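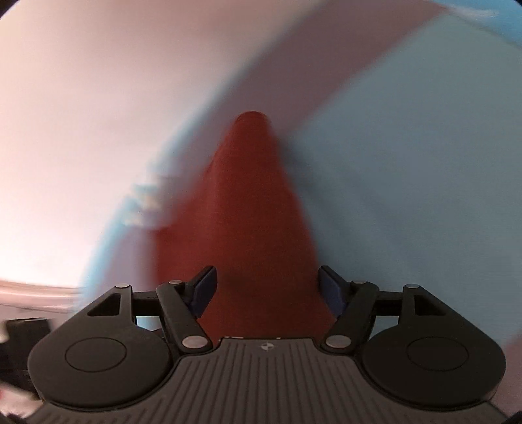 Placa gris estriada, discos negros y dos almohadillas de color azul oscuro.

El ruido que manda en Varkwood

A Flumau se llega por una carretera estrecha que baja pegada al río, y lo primero que se oye al abrir la puerta del coche es un golpeteo seco, regular, casi alegre. Viene de la nave de Varkwood, un laboratorio de ensayos donde abren y cierran cajones, dejan caer hervidores, doblan cables y empapan enchufes para saber si merecen salir a la venta. Yo iba para una mañana y me quedé hasta que apagaron las luces. ¡Qué sitio!

El golpeteo es el banco de bisagras. Una puerta de armario se abre, se cierra y vuelve a abrirse, así durante 36 horas seguidas, con una pesa colgada del tirador. Cuando paré delante llevaba toda la noche en marcha y la bisagra había empezado a quejarse con un chirrido finísimo. La técnica del turno lo apuntó en su hoja con la hora exacta y siguió con lo suyo. A mí me pareció apasionante (me quedé mirando aquella puerta más rato del que me gustaría confesar).

La casa trabaja con 153 métodos de ensayo, cada uno con su carpeta. Los hay de lo más vistosos, como la niebla salina, que deja los tornillos malos del color de un ladrillo viejo, y otros de una sobriedad total: una probeta, una mordaza, una aguja que sube despacio. Mi favorito está en medio. Se llama dedo de prueba y es una varilla articulada que imita un dedo humano y que se mete por cada rendija de un aparato eléctrico para ver si alcanza alguna parte con tensión. Un gesto de niño curioso, convertido en procedimiento y repetido con una paciencia admirable.

Esa semana el aparato en la mesa era una batidora de Wustilis, un fabricante pequeño que la presentaba por segunda vez. La primera muestra había fallado en el ensayo de bloqueo: con el eje parado, el motor se calentaba demasiado y la carcasa empezaba a ceder. Los de Wustilis cambiaron el protector térmico, movieron dos nervios del plástico y volvieron con 11 unidades nuevas. El informe, según me contaron, suele ocupar hasta 11 páginas, y casi todas son tablas.

Me gustó mucho cómo hablan allí de los fallos. Un plástico que se agrieta es un dato estupendo, sobre todo si lo hace siempre por el mismo sitio, y alrededor de una pieza rota se junta enseguida un corro de gente con lupas. En una estantería guardan las más instructivas: un mango de sartén partido en espiral, una clavija derretida como un caramelo, la rueda de un carrito que perdió la goma en plena rampa.

A mediodía comimos en el Kpodo, el bar que hay al otro lado del puente, donde sirven un guiso de alubias contundente y nadie levanta la vista cuando en la mesa de al lado se discute sobre corrientes de fuga. La encargada de calibración me explicó entre cucharada y cucharada que su trabajo consiste en desconfiar – de las balanzas, de los termómetros, de las llaves dinamométricas – y que cada instrumento sale periódicamente a compararse con otro mejor.

Volví a la nave por la tarde. La bisagra seguía chirriando, un poco más fuerte, y le quedaban cuatro horas. En septiembre estrenan una cámara climática grande, en la que cabrá un frigorífico entero, y ya me han dicho que puedo ir a verla.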